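Clamow Site Services
Bottle Sorting and Waste Station: Monthly Safety Checklist with Comments
Location: Morgan Building, ground floor
Date of inspection: 3rd March
Previous inspection: February
Form: 163

Status codes: P = pass, A = action needed, N = not checked on this visit.

1. Floor
1.1 Surface free of cracks and raised edges: P
1.2 Surface free of spilled liquid: P
1.3 Edge strip secured along its full length: P
1.4 Walkway to station kept clear: P
Comment: The walkway was marked A in February on account of stacked cartons. The cartons have been removed and the item is closed.

2. Walls and frame
2.1 Wall covering attached, no lifting at seams: A
2.2 Corner posts tight: P
2.3 No sharp edges at hand height: P
Comment: One seam is lifting near the base. Re-glue before the next inspection. Do not staple.

3. Bottles
3.1 Plastic only, no glass: P
3.2 Caps and loose rings collected: P
3.3 Contents drained before delivery: A
3.4 Batch within limit of 300 bottles per day: P
Comment: Two bottles in the morning delivery held liquid. Dadix has been asked to drain all stock at the loading point. Repeat finding; see February sheet.

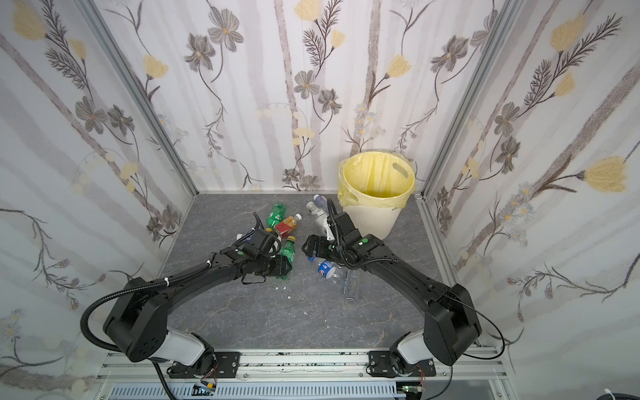 Bin liners are to be the Dadevitz 60 liter type or an equal size. A liner that is too small pulls off the rim under load, and one that is too large bunches at the bottom and is hard to lift out. Fold the top edge outward over the full rim, as with the yellow bag in the white bin near the back right corner, so that the fill level can be checked from above. The bag may hang loosely down the outside, provided it does not reach the floor. Keep the bin against the back wall. Bottles spread out on the floor are to be cleared at the end of each shift, and none are to be left overnight.

4. Waste bin
4.1 Bin stands level, body not split: P
4.2 Liner folded over rim: P
4.3 Liner free of holes: P
4.4 Bin emptied at three-quarters full: N
4.5 Spare liners in stock: A
Comment: 13 liners left on the shelf. Reorder point is one full roll. Item 4.4 to be checked at end of shift on the next visit.

5. Housekeeping
5.1 Mop and dry cloths available: P
5.2 Gloves available in two sizes: P
5.3 Cleaning log signed: A
Comment: Log has two blank lines from the last week of February. Shift lead to complete or strike through and initial.

Open actions: 2.1, 3.3, 4.5, 5.3
Copy to: Morgan Building office, Dadix loading point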